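About Flallard

Flallard makes and refinishes work tables for schools, offices and shared workrooms. The company was set up by Pramila Bisht and Lalit Rajput, who had worked together at Stumico on contract seating. Tables are the only product line.

The current catalog lists 196 table configurations. Most are variations in height, length and end panel on 2 base designs, the Habte and the Clevgate. The Habte is a four-leg table with an open end. The Clevgate has a closed panel at one or both ends and is specified where cables need to run down to the floor out of the way of feet.

Tops are supplied in light, medium and dark wood finishes. The light finish accounts for most orders. It shows grain clearly, marks less visibly than the dark finish, and can be touched up on site. Corners are cut straight unless a radius is requested on the order form.

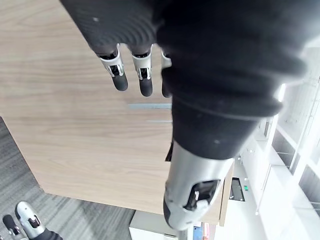

Light wood tabletop with visible grain, straight corner and brownish end panel.

Refinishing is handled by Seema Prajapati's section. Tops are inspected, sanded, sealed and returned with their original frames. Last year the section processed 691 tops, of which 289 came from school districts. Tops with split edges or swelling near the panel joint are quoted separately. The refinishing shop closes for two weeks in August for equipment servicing.

Geeta Dixit manages orders and drawings. Floor plans should be sent with door widths marked, as long tops are delivered in one piece. Salamatu Wike schedules deliveries and site visits.

Finish samples are sent on request. Please state the finish, base design and table height when writing.

Page last revised 7 June 2019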